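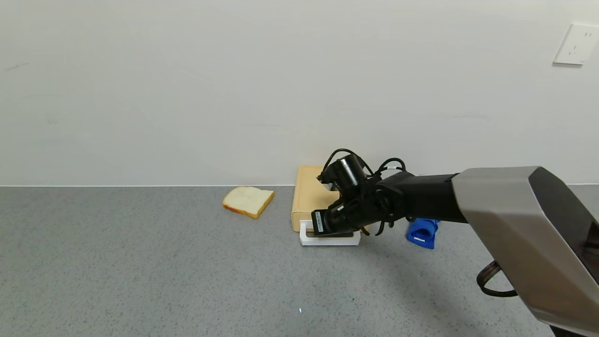 Parnell kitchen, Room 157: worktop and small items

Last updated 29/04/2020 by Pankaj Nishad

The pages in this series cover the small kitchens on the Parnell site one room at a time. Room 157 is a single-wall kitchen used for breakfast and light snacks. It has no hob. The worktop run is 2000 mm long and was fitted in 2005 by Papadopoulos, who also did the two rooms on either side. The other rooms were re-topped later under the Colteo contract and have their own pages.

This page deals with the worktop and the things kept on it. Plumbing, lighting and the wall cupboards are in the main schedule. Dimensions are in millimetres and were taken with a steel tape.

Drawer unit, handle

A small drawer for loose items, kept on the worktop. The drawer is orange and shallow, with a lighter floor. The handle is a white rectangular loop fixed to the front face, open through the middle. The loop projects well forward of the front, so the drawer can be drawn with one finger. Leave clear space ahead of it when placing the unit — the handle needs room as well as the drawer.

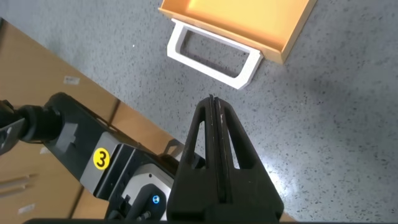
Worktop surface

Grey, finely speckled, with dark flecks and paler grains spread evenly. The front edge reads as a slightly lighter strip, with a narrow tan, wood-coloured strip below it. The pattern hides crumbs well, which is convenient between cleans and inconvenient during one. Wipe towards the front edge and catch the crumbs in the other hand. A damp cloth and washing-up liquid are enough for daily use. Scouring powder is not to be used on any of the Parnell worktops.
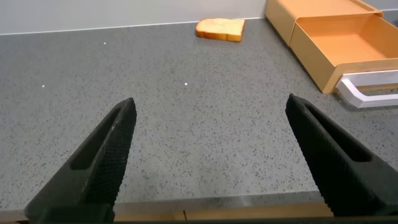

Can the worktop be cut on directly?

Use a board. Knife marks in a speckled surface are hard to see at first and show up later as dull lines when the light comes from the side. Boards are kept in the base cupboard under the left-hand end, stored on edge.

Drawer unit, open

The unit is pale orange plastic and stands against the wall with its front facing the room. The top is a shallow rectangle with a raised rim. With the drawer forward the full floor of the tray can be seen, and there is nothing in it. A slice of white bread lies flat on the worktop to the left of the unit. The wall behind is plain and pale, with faint scuffs and a white outlet plate to the right.

The tray is shallow and suits flat things: bag clips, paper napkins, the spare key for the base cupboard. Taller items go elsewhere. Lift the tray out and wash it by hand, then dry it before it goes back. 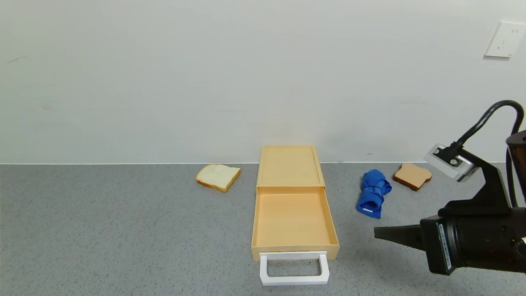 Toaster

Pale beige-tan body with rounded edges, and a white part at the base that comes slightly forward of the front. It stands on the same grey worktop, with the bread laid to its left. Keep 100 mm clear between the back of the toaster and the wall, and nothing over the top. Unplug before moving.

The toaster is listed in the Oveo inventory under Room 157 and goes for its electrical check in September with the kettles. If it is swapped for another, the new one has to be entered on the same line — a second line causes it to be counted twice.

Notes on the room

The wall was last painted before the worktop went in. The joint between the two is straight and has not been re-sealed. Scuffs on the wall are recorded but are not treated as defects.

Original drawings for the Parnell kitchens date from 2000 and show a shorter worktop in this room. They should not be used for ordering. Corrections to this page go to Pankaj Nishad, with the room number in the subject line.

Next: Room 158
Back to: Parnell kitchens, all rooms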